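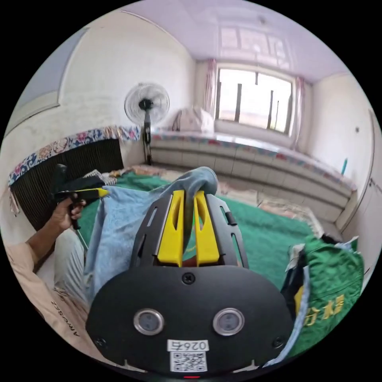 Josphat Bakilana wrote under my last post that his fingertips go smooth after a few hundred grabs, and did I swap them or just clean them? Good question, and I owe him a proper answer (sorry it took so long!). I clean first, every 200 grabs, with a damp cloth and then a dry one. Cotton lint is sneaky stuff and it packs itself into the slots in the yellow fingers, where you'd never think to look – a soft toothbrush gets it out. 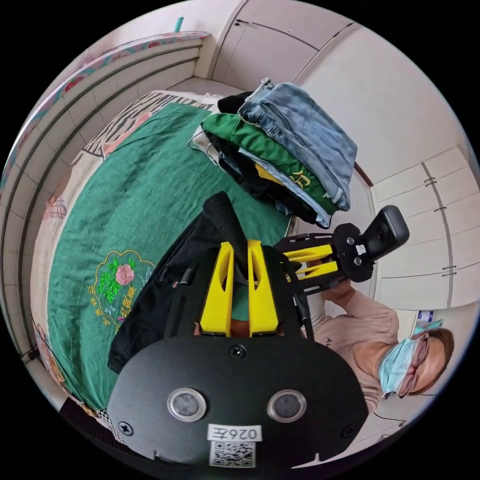 Filed under: Grippers, Care and Repair

Swapping comes later. My last pair of fingers made it to 488 before T-shirts started sliding, and Minttu Pelkonen got over 544 out of hers, so she's clearly gentler than I am! I change both fingers together, then close them slowly on a scrap of thin fabric and give it a tug.

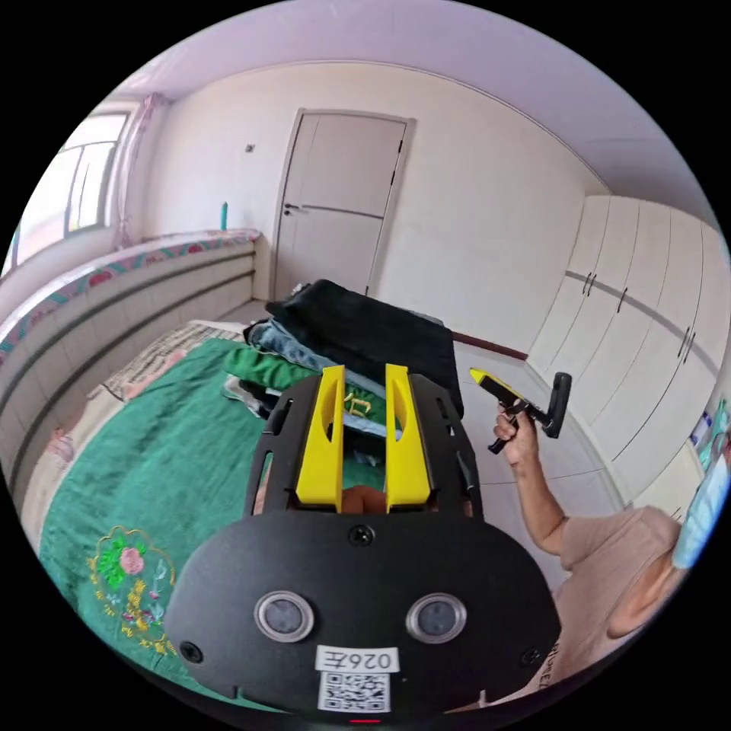
If the scrap slips on one side, I back the screws off a little, line the tips up again and tighten them bit by bit, going back and forth. Then I wipe the two round windows on the housing, write the new start count in my notebook and get back to folding. The spare fingers live in an old cookie tin from Tirnby, and I'm down to my last pair.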